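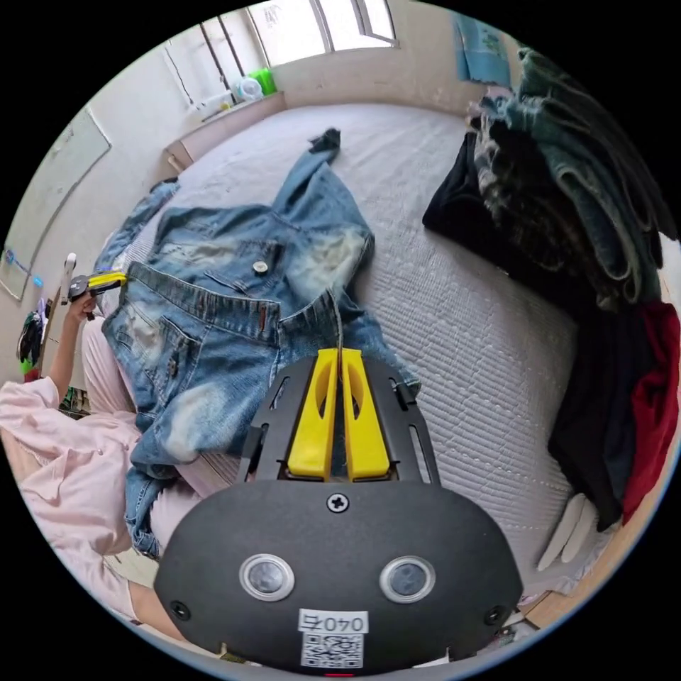 Attachment 1 – denim jacket on the guest bed

Search tickets Search

Ticket 691
Opened: April 2019
Queue: Laundry & closets, Plallstead house
Status: open, then closed, then open again, see bottom
Subject: denim jacket won't stay folded, pile on bed keeps sliding

Problem
Faded blue jacket, the stiff one with the white wear on the chest and sleeves. Fold it per the house sheet (sleeves in, thirds, half), put it on the shelf, come back later and it's sprung open and pushed whatever is on top of it onto the floor. Third time this month. Meanwhile everything else from the same load is heaped on the right side of the bed against the wall and not getting done. Black thing on the bottom, teal and green knits on that, something red hanging down.

Need: a fold for the jacket that holds. And the bed back, guest coming.

Already tried
- House sheet fold. Springs open at the waistband.
- Rolling. Too thick, metal button digs into whatever is next to it.
- Heavy stack on top. Stack fell.
- Hanger. Closet rod is full, 12 hangers and not one free. Not buying more, see ticket on closet rod.

Log

Entry 1
Spread it out flat on the gray quilt first. Front up. Quilt is textured so the denim grabs a bit and doesn't slide – better than the table, keep doing this. One sleeve went straight up toward the far end of the bed, other one bunched up near the edge. Don't start folding with a sleeve bunched, you just fold the bunch in and get a lump. That was at least half the problem the first time I think.

Entry 2
Waistband. It's a double layer with the brown stitching and it wants to be straight. If it's lying on a diagonal the whole jacket folds crooked and the corner pops back up. Pull the hem square before anything else. Had let it droop over the side of the bed, weight of it drags the rest crooked. Get the whole thing up on the matress.

Entry 3
Tried again with buttons done up. All of them. Big difference. Open front = two loose flaps that each go their own way. Also flattened the chest pocket flap, it had been folding back on itself and leaving a ridge.

Sleeves: house sheet says cross them over the front. Don't. Fold them to the back, straight down, cuffs flat. The cuff was all rumpled, smoothed it by hand, no iron.

Entry 4
Thirds is wrong for this jacket, too many layers. Did halves instead, lengthwise, then collar down to meet the waistband. Waistband ends up on the outside of the fold and has nothing to push against. Left it 10 minutes with a hand towel on it. Held.

Moved to shelf. Still holding at bedtime. Closing.

Entry 5
Reopened. Jacket fine. Pile not fine. Took the jacket fold as a win and forgot the pile was on this ticket too, sorry.

Pile plan:
Knits come off first, they're on top anyway, and they go in the Brerkidell bin, flat, not hung, they stretch. Then the red one, check the label before it goes anywhere near a wash with light stuff, we all remember June. Black one last, shake it out, it's been under everything and will have fuzz from the knits all over it. Lint roller is in the Plindach drawer, or was.

Also get the two white things off the floor by the corner of the bed. Someone will step on them.

Entry 6
Knits done. Green one has a pulled thread near the cuff, put aside, separate ticket. Teal ok.
Lint roller was not in the Plindach drawer. Found in the Hamdy box with the batteries. Putting it back where it belongs, please leave it.

Entry 7
Shelf order now, bottom to top: jacket, other denim, then light stuff. Max 3 items on top of the jacket. Heavy on the bottom was the fix for the sliding as much as the fold was. Didn't need the shelf divider after all, returning it.

Resolution
Button it, square the hem, sleeves to the back, halves not thirds, let it sit under a towel. Jacket at the bottom of the stack.

Still to do
- black one, not shaken out yet
- red one, label is washed out and can't read it, treating as wash alone
- update the house sheet, it still says thirds
- strip bed and quilt before guest

Leaving open til the bed is clear.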